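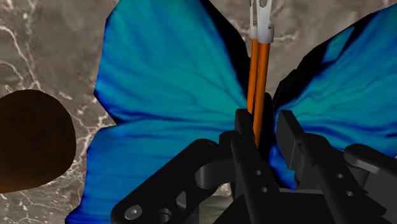
図1 青から青緑へ移る翅(CG)。翅脈は暗い青、縁は黒に近い紺。

3.2 「青」と「緑」の境目で色名はどうふるまうか

前節では見本帳の作りの話ばかりしてしまったので、この節ではようやく色名そのものに入ります。待ってました、と自分で言いたいくらいです。見本帳をめくっていていちばん手が止まるのは、やっぱり青と緑のあいだなんですよね。赤や黄のあたりは、多少ひねった名前がついていても「まあ赤だな」「黄色だな」で済むのに、青緑に来ると、とたんに名付ける側の腕の見せどころになるというか、腕を見せすぎるというか、とにかくにぎやかになります。

対象の資料をもう一度並べておきます。塗料の見本帳としてClaltesanceの新旧二冊、染料のSokutumが一冊、壁紙のHầuが一冊、合わせて4冊です。ここから重複を整理して取り出した色名が341語ありました。整理の手順は2.3で書いたとおりで、「ペール」「ディープ」のような修飾語だけが違うものは一語にまとめ、表記のゆれ(「浅葱」と「あさぎ」など)も一つにしています。ただし「水色」と「水浅葱」は別語です。ここを一緒にしてしまうと、この節で言いたいことがほとんど消えてしまいます。

これとは別に、Onowの市街で集めた聞き取りカードが200枚あります。カードは一枚につき一つの色票についての返答で、「これを何色と呼びますか」と「家の壁に塗るとしたら何と注文しますか」の二つを書き取りました。あとのほうの質問は予備調査の途中で思いつきで足したものなのですが、結果としてはこちらのほうがずっとおもしろかったです。同じ人が同じ色票を前にして、最初の質問には「青」、次の質問には「ちょっと緑がかった、海の浅いところみたいな」と答えてくれたりする。注文するとなると急に言葉が増えるんです。

3.2.1 二つの語のあいだの混み具合

図1の翅のように、一つの面のなかで青から青緑へ途切れずに移っていく色を見せられたとき、私たちはどこかで「青」と呼ぶのをやめて別の語に乗り換えます。その乗り換えの場所が人によって違うことは昔からよく言われていて、私もそれ自体に新しいことを付け加えるつもりはありません。気になっているのは、乗り換えの場所のまわりに、どんな語がどのくらい混み合って置かれているかのほうです。

見本帳では、この混み具合がはっきり目に見えます。見本帳というのは名前を全部につけないと商品にならないので、ふだんの会話なら「青っぽい緑」で逃げられるところに、逃げずに名前を置かなければならない。おかげで「納戸」「浅葱」「新橋」「鉄」といった古い色名と、「ターコイズ」「ティール」「ピーコック」のような外来の色名と、それから「朝の入江」「ガラス瓶の底」のような、色名というよりほとんど題名みたいなものが、同じ見開きにぎゅうぎゅうに並ぶことになります。

この三つの系統を、以下では伝統系、外来系、情景系と呼びます。もっとかっこいい用語も考えたのですが、学会で口に出すたびに自分が照れてしまったのでやめました。

伝統系は、和装や染色の語彙に由来をもつもの。外来系は、おもに英語とフランス語から音のまま入ったもの。情景系は、もの・場所・時刻などの名詞句をそのまま色名に立てたものです。判定に迷う語はもちろんあって、たとえば「空色」はどこに入れるのかと何度も聞かれました。私は伝統系に入れています。空という情景を指してはいますが、語として固まってからの時間が長すぎて、いま「空色のシャツ」と言う人がいちいち空を思い浮かべているとは考えにくいからです。「甕覗き」も同じ理由で伝統系です。もっとも、こちらは初めて聞いた人にはかなり情景系として働くようで、カードのなかには「甕って何の甕」と逆に質問されてそのまま話が終わってしまったものもあります。

三つの系統の配分は、見本帳ごとにはっきり偏っていました。Sokutumの見本帳は青緑の領域で伝統系が目立って多く、染料という商売を考えれば納得がいきます。Claltesanceの旧版は外来系が優勢で、新版になると情景系がどっと増えます。Hầuは最初から情景系一色に近く、見出し語だけ続けて読むとちょっとした詩集です。困ったことに、詩集として読むと楽しいのに、色を探す道具として使おうとすると途方に暮れます。「雨あがりの小径」が緑なのか灰なのか、ページを開けるまで見当がつきません(灰でした)。

3.2.2 「青い」ものはどこまで青いか

ここで少し寄り道をさせてください。日本語の「青」がもともと広い範囲をもっていたことは、この種の論文を読む方には説明不要でしょう。青葉、青りんご、青信号、青虫。どれも色票で言えば緑の側にあります。これを「昔の人は青と緑を区別しなかった」と片付けてしまう説明を講義でも時々耳にするのですが、私はあまり好きではありません。区別が見えていたかどうかと、別の語を当てるかどうかは、分けて考えたほうがいい話です。

聞き取りカードを読んでいて何度も思ったのは、「青」という語が、色相を言うためだけに使われているわけではないらしいということでした。若い、熟していない、みずみずしい、冷たい。そういう含みを引き受けられる語として「青」が選ばれ、そのせいで色相のほうは少しくらい緑に寄っていてもかまわない、という使い方がある。たとえば葉物野菜の色に近い色票に対して、一つ目の質問には「緑」と答えた人が、二つ目の質問の雑談で「でもうちの母なら青いって言うかな、おひたしにする前の感じだから」と付け足してくれたことがありました。おひたしにする前の感じ! こういう一言を表のどの欄に入れればいいのか、私はその日の夜ずっと悩みました。結局、備考欄です。備考欄がいちばん豊かな論文になってしまいそうで、ちょっと怖いです。

さて、見本帳のほうに戻ると、伝統系の語ではこの「青」の広さがそのまま残っています。「青竹色」「青磁色」「青朽葉」など、頭に青がついていても中身は緑寄りです。一方で外来系は、「ブルー」がつけば青の側、「グリーン」がつけば緑の側に、わりあい行儀よく収まります。「ブルーグリーン」と「グリーニッシュブルー」の違いのように、行儀がよすぎて笑ってしまうものもあります。つまり同じ見本帳の同じページに、広い「青」と狭い「ブルー」が同居しているわけで、隣り合った色票の一方に「青磁」、もう一方に「ダスティブルー」と書いてあっても、この二つの名前のなかの「あお」は同じ広さをもっていません。

読み手はこれに困らないのでしょうか。カードを見るかぎり、意外と困っていません。多くの人は語の見た目で系統を読み分けていて、漢字なら広め、カタカナなら狭めに受け取っているようです。誰に教わったわけでもなく、こういう切り替えをさらっとやってのけるのだから、話者というのは本当にえらいと思います。

3.2.3 注文の言葉

二つ目の質問、「家の壁に塗るとしたら何と注文しますか」に戻ります。この質問への返答は、一つ目に比べて長く、修飾が多く、そして否定が多いという特徴がありました。「緑すぎない青」「暗くない紺」「病院っぽくない水色」というような言い方です。呼び名を答えるだけなら自分の感じ方を言えば足りますが、注文は相手に伝わって初めて用をなすので、まちがって受け取られそうな方向を先にふさいでおくのでしょう。

とくに青緑の色票では、この「ふさぎ」がほとんど必ずと言っていいほど出てきました。ふさぐ方向はたいてい緑の側です。青を頼んだつもりで緑が来ると困るが、緑を頼んで青が来ても、まあ、という非対称があるように見えます。なぜそうなのかは正直よくわかりません。青のほうが壁の色として無難だと思われているのかもしれないし、さきほどの「青」の広さを話者自身がうすうす知っていて、広い語を使うときほど用心するのかもしれない。後者だとうれしいのですが、うれしい仮説ほど疑えと指導教員に言われて育ったので、ここでは並べておくだけにします。

もう一つ、注文の返答には場所がよく出てきます。「台所なら」「北側の部屋だったら」「玄関にはちょっと」。色の名前を聞いているのに部屋の話になってしまうので、最初のころは話を元に戻そうとしていたのですが、途中から戻すのをやめました。部屋の話のほうに色名の選び方がよく表れていると気づいたからです。同じ色票が、台所の壁としてなら「ミント」、寝室の壁としてなら「くすんだ水色」と呼び分けられる。台所のほうが食べものや植物の名を借りやすく、寝室では明るさや濁りを言う修飾語が増えます。

隣に何色が来るかも効きます。住まいの色は一色では立っていられないもので、床や天板や扉の色に引っぱられて見え方が変わるし、見え方が変われば名前も変わります。橙色の床の上に青みの色を持ってくれば青みは強く感じられやすく、そのぶん「青」と呼ばれる範囲も緑の側へ少し広がりそうです。同時対比の話としては教科書どおりなのですが、名前のほうまで連れて動くのかどうかは、壁紙や塗料の売り場ではけっこう切実な問題のはずです。

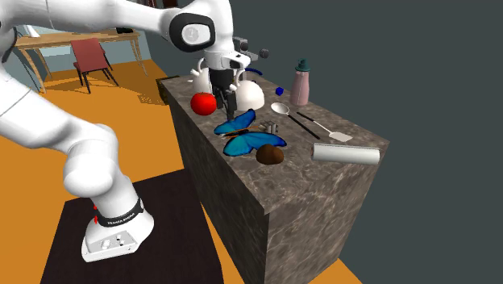
図2 大理石模様の高いカウンターと橙色の床(CG)。

図2のような組み合わせを思い浮かべてもらうと、模様のある面の呼び方という、また別のやっかいごとが出てきます。大理石模様のものに色名をつけるとき、人は地の色を言うのか、筋の色を言うのか、それともまとめて「大理石」で済ませるのか。Hầuの壁紙には模様ものが多いので、この点を少し調べてみました。

結果だけ言うと、見本帳の側は地の色をとることが多く、話者の側は「大理石」「マーブル」で済ませることが多い。素材や模様の名前が色の名前を食べてしまうんですね。木目でも同じことが起こります。「木の色」と言われて困るのは売る側だけで、言ったほうはそれで十分に色を言ったつもりでいる。「石の色」「砂の色」「コンクリートの色」も同様で、どれも実物には相当の幅があるのに、会話のなかではひとつの色のように通用しています。

これを情景系の色名と比べてみると、なかなか味わい深いものがあります。情景系は、ものや場所の名前を借りて色を言おうとする。模様ものの呼び方は、色を聞かれてものの名前を返す。向きが反対のようでいて、できあがった言葉の形はよく似ています。「ガラス瓶の底」という色名と「大理石」という返答のあいだに、それほどはっきりした線が引けるでしょうか。私は引けないほうに傾いています。違いがあるとすれば、聞いた人がその色を一つに決められると期待されているかどうかで、見本帳の「ガラス瓶の底」には番号がついているけれど、会話の「大理石」には番号がない。番号というのは偉大です。

3.2.4 情景系はなぜ青緑に多いのか

新版のClaltesanceで情景系が増えたことは先に書きましたが、増え方は一様ではありません。赤や黄の領域ではそれほど増えず、青緑の領域に集中しています。水辺、植物、ガラス、朝夕の空。借りてくる先もだいたい決まっていて、四つの見本帳を横断して読むと、同じ入江に何度も連れていかれる気分になります。

考えられる理由はいくつかあります。まず、青緑には一語で誰にでも通じる基本的な呼び名がありません。「あおみどり」という語はあるけれど、これで注文する人はカードのなかにほとんどいませんでした。絵の具箱の記憶が強すぎるのか、壁や布の色としては子どもっぽく響くという声もありました。基本の語が弱いところに、外から語が入ってくるというのは、まあ自然な筋書きです。

次に、外来系の「ターコイズ」と「ティール」が、知っている人と知らない人にくっきり分かれてしまうこと。「ターコイズ」はかなり通じます。アクセサリーの石として知っている人が多いからでしょう。「ティール」はそうはいきません。カードでは、聞いたことはあるが色は浮かばないという返答が目立ちましたし、お茶の色だと思っていた方もいらっしゃいました。鴨の一種から来た名前ですと説明すると、今度は鴨鍋の話になりました(十分に楽しかったので後悔はしていません)。売る側からすれば、通じない外来系を避けて、とりあえず全員が意味はわかる「朝の入江」に寄せておくほうが安全なのかもしれません。意味がわかることと色がわかることは別なのですが。

三つ目に、これは私のただの勘ですが、青緑という色そのものが、見るたびに違って見えやすいものとして扱われているふしがあります。蝶の翅も、浅い海も、厚いガラスも、光の具合で青にも緑にもなるものとして語られてきました。定まらないものに定まった名前をつけるのはどこか落ち着かない。それで、時刻や場所のついた名前、つまり「そのときはそう見えた」と言っているだけの名前が好まれるのではないか。341語の側からこれを裏付けるのは難しくて、情景系の語に時刻の表現が含まれる割合を数えてみても、はっきりした傾向と言えるほどのものは出ませんでした。勘は勘のまま置いておきます。

3.2.5 数え方についての言い訳と補足

途中の作業についても少し書いておきます。見本帳とカードのほかに、分析には私の作業メモを使いました。見本帳を読みながら思いついたことを一件ずつ書きためたもので、2000件を超えています。威張れる数字に見えるかもしれませんが、なかには「この緑、うちの風呂」だけのものも相当ふくまれているので、どうか割り引いて読んでください。系統の判定に迷った語は、このメモをたどって最初に見たときの判断と読み直したときの判断を比べ、食い違った場合は読み直しのほうをとりました。

判定を一人でやっていることの弱さは自覚しています。とくに伝統系と情景系の境目は、判定者がどれくらい着物の語彙に親しんでいるかで動くはずです。私の場合は祖母が端切れを集めていて、納戸や利休鼠といった語を子どものころからなんとなく耳にしていました。そういう耳で「甕覗き」を伝統系に入れているわけで、別の耳の人がやれば結果は多少ずれるでしょう。どれくらいずれるかは、できれば次の調査で見たいところです。

カードの側にも偏りがあります。Onowの市街は川沿いに古い染物の店が残っている土地柄で、色の話をふると待ってましたとばかりに話してくれる方が多く、こちらはとても助かったのですが、平均的な話者の返答かと聞かれると少し怪しい。それに聞き取りは10月に集中していて、戸外で色票を見てもらったことも多いので、曇りの日と晴れの日では見え方も違っていたはずです。天気はカードの隅に書いてありますが、今回の分析には使っていません。使えばよかったと今は思っています。

色票そのものの印刷も、正直に言うと完璧ではありませんでした。青緑の数枚は、刷り上がりが画面で見ていたものよりわずかに鈍く、刷り直すかどうか迷ったうえでそのまま使っています。全員に同じ色票を見せているので比較には差し支えないと考えましたが、見本帳の色名と色票の返答を直接つき合わせるときには、この鈍さのぶんを頭に入れておく必要があります。次の3.3で表を出すとき、該当する色票には印をつけました。

なお、Sokutumの見本帳については、布に染めた見本と紙に刷った見本が両方ついている版を使っています。布のほうは毛羽があるせいか、同じ名前でも紙よりやや深く見えます。色名はどちらにも同じものが添えられているので、語の集計には影響しませんが、「鉄」のような暗い青緑では、布と紙を並べると別の名前をつけたくなるくらいでした。3.3ではこの「鉄」と、Claltesance旧版の「ディープティール」、Hầuの「夜の温室」を取り上げて、ほとんど同じ色に置かれた三つの名前がどう受け取られたかを見ていきます。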